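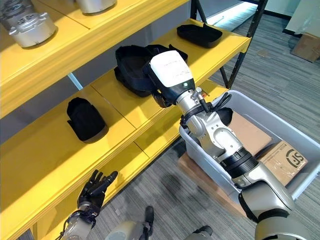
How often does the detergent cartridge need to be replaced?
Each Zondari cartridge holds enough concentrate for 300 standard doses. Replace it when the amber light on the dispenser stays on after a dose has been released.

Section 4: Replacing the cartridge

Before you begin, turn the dispenser off at the wall and lay a dry cloth over the bench. Keep children and pets out of the laundry until the work is finished.

1. Press the two side tabs and lift the lid.
2. Turn the old cartridge to the left until it stops, then pull it straight up.
3. Wipe the seat with a damp cloth. Do not use bleach or any product containing vinegar.
4. Remove the foil seal from the new cartridge.
5. Lower the cartridge into the seat and turn it to the right until it clicks.
6. Close the lid, restore power and hold the Reset button until the light changes colour.

Note: The first dose after a change may be smaller than usual. Run one short cycle with an empty drum before washing clothes.

Note: Cartridges sold under the Stetum label fit this model. Older Grorkevura refills do not — the collar is too wide and will damage the seat.

CAUTION: Concentrate irritates the skin and eyes. If it touches the eyes, rinse with clean water for 15 minutes and seek medical advice.

CAUTION: Never refill a used cartridge by hand. Damage caused by refilling is not covered by the warranty.

Empty cartridges may be returned to any Nwosu service counter for recycling. Quote part number 651 when ordering replacements.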